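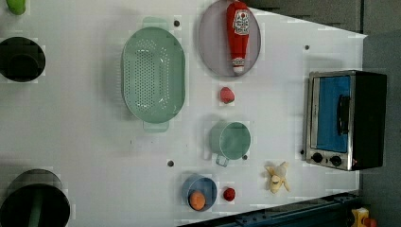
Hi folks! I'm looking for three people to help me sort and pack play kitchen sets at Okero this October. You'd be matching pots, colanders and plates with the right pretend food (yes, somebody has to decide where the strawberry goes), then wiping everything down and boxing it up. We have over 79 sets to get through, so patience helps! No experience needed, and I'll bring lunch. Interested? Leave a note for Bevan Doolan at the Guthrie front desk and I'll call you back.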